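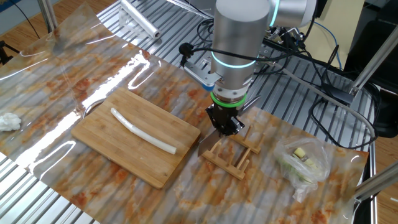

Figure 5. Cutting station, fixed camera. The knife is held just above the wooden rack, with the board and the film-covered mat to its left.

5. What the station cost us, and what we'd plan differently

Reviewers of an earlier draft asked why a paper on slicing has a section on shopping. Fair enough! My answer is that when Zuzana Ďurica and I started planning the station we looked hard for a paper that would tell us what to put in the budget after the arms, and we came up pretty much empty. Plenty of people give the price of the robot. Hardly any say what they paid for the brackets, and we had to learn that part by overspending.

I'll leave the arms themselves out of the numbers. They came under the lab's Drikedeo equipment grant, which was negotiated before I joined, and whatever we got quoted is unlikely to be what you'll get quoted. Everything below is what we bought on top of that so the arms could cut a vegetable on a board.

Our first plan (we called the spreadsheet Mover, after the tab that held the cost of moving the old bench out, and the name stuck to the whole budget) had a single line for "end-of-arm and misc." I put $1258 in it. I remember feeling generous. By the time we were collecting data we'd spent $2836, and there was no single big purchase to blame. It was brackets, screws, film, cables, a second set of brackets, shipping on the second set of brackets, and knives.

5.1 The tool mount

Start your planning here. A kitchen knife is cheap and you can get one this afternoon, but the thing that holds it steady in a gripper is neither. Our first order went to Kollár, a machine shop two towns over, and they did exactly what the drawing said. The drawing was mine, and it was wrong: I'd left the slot a little too generous for the blade we ended up using, so the knife could rock when it met something firm. We reordered, and the wait was 11 weeks. Khôi Mạc had warned me to get two versions made in the first batch with different slot widths, and I'd crossed the second one off to save money. Please don't do that.

The fit matters more than you'd guess from the fixed camera. Up there a few millimeters of lean vanish into the picture. From the wrist you get the blade nearly edge-on, standing straight up through the image, and any lean against the food is right in front of you.

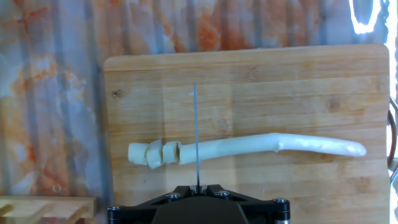 Figure 6. Wrist camera during slicing. Three pieces lie to the left of the blade, with the uncut length to its right.

So the wrist camera earned its place in the budget twice, once as a sensor and once as a cheap inspection tool. If you can only afford one camera at first, you have a hard choice, and I'd still buy both and put off something else (we put off the nicer bench lights, and I'll get to how that went). Budget for the cable too. The cable has to survive the wrist turning, and the flexible kind cost us more per meter than I'd have believed. We also replaced the connector on one of them after I routed it badly, which goes in my column and not in the supplier's.

One more thing on mounts. Buy your screws in one size if you possibly can. Ours grew out of two drawings by two people, and for most of a month we had two hex keys living on the bench, at least one of them missing at any moment. It's a tiny cost in dollars, but it ate up a silly amount of Khôi's patience.

5.2 Surfaces, boards and racks

This was the part of the spreadsheet I took least seriously, and it's where the small purchases piled up. We bought a printed mat in a marble pattern and laid clear plastic film over it. The mat gives the background some texture, and the film means we can clean up between sessions without scrubbing the print. Film is a consumable, so put it down as a yearly line and not as a one-time buy. I had it as a one-time buy.

The film has a downside, and you'll see it in our data: glare. Overhead light bounces off it in bright streaks, and in some of the wrist views a corner goes completely white. We priced a matte film from Lovovora and it would have fit the budget, but we'd already recorded a good share of the set by then and didn't want the surface to change halfway through. If I were starting over I'd order samples of both kinds in the first week and look at them through the real cameras before paying for a roll. This is also where skipping the better lights came back to bite us.

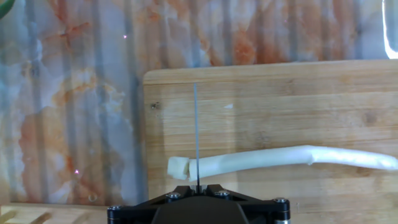
Boards are easy by comparison. We went with light wood, bought several of the same model from the same shop on the same trip, and I'm really glad we did. Wood boards vary in grain and color even within one model, and if the shop drops the product you're stuck matching by eye. The racks were the same story, cheap and easy to find, and worth buying in pairs. A rack gives you something thin and awkward near the board for the arm to stay clear of, and it costs less than lunch.

Knives I'd plan as a small family. We tried a few shapes before settling on wide, flat blades, and the rejects still had to be paid for. Set aside a little for sharpening too. A dull edge presses before it cuts, and then you're collecting data about a dull knife.

5.3 Produce

Yes, it's equipment. It comes out of the same account and it runs out faster than anything else. We budgeted for leeks by the session, and the mistake was forgetting how much goes into the trial runs that never get recorded. For over 100 hours at the station, the grocery receipts turned into a folder of their own, and our office wanted every one of them itemized. Ask early whether your purchasing rules even allow food on an equipment grant. Ours did, after two emails and a phone call in May.

Practical points: buy whole stalks with the leaves on if you have the choice, they keep better in the lab fridge. Have clear bags on hand for the cut pieces. Leave somewhere on the table for the stalks, or they'll end up on the keyboard. And when you measure for the table, measure with the food, racks and bags on it and every arm in place. We sized ours from the arm drawings alone, and it's a tighter fit than I'd like.
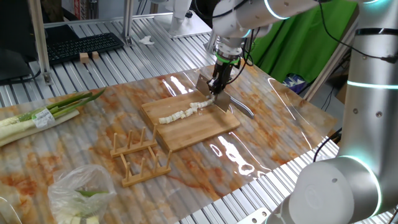
5.4 A budget we'd use next time

If I were handed the Mover spreadsheet again with the same arms already paid for, I'd split that one hopeful line into four: mounts (two versions in the first order), cameras and flexible cable, surfaces and film per year, and produce plus blades per session. I'd fill in the mounts first and send the drawing out before ordering anything else, so the waiting happens while the other boxes are still arriving. Zuzana would add a fifth line for lights and she's probably right.

We haven't tried to put a price on our own time. The second round of brackets alone cost Khôi and me several evenings of refitting and recalibrating, and none of that shows up in the $2836.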